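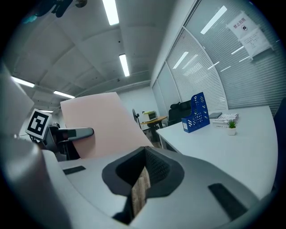 Step 9: Setting the clock on your Jalmont bread maker

Plug the machine in and give it a moment to wake up (it likes to beep at you first!). Hold the Clock key until the hours blink, then tap Plus or Minus until they match your kitchen clock, and do the same for the minutes.

Note: after a power cut you'll need to set the time again, but your saved recipes will still be there waiting for you.

Caution: keep the lid closed while the paddle is turning, however good it smells.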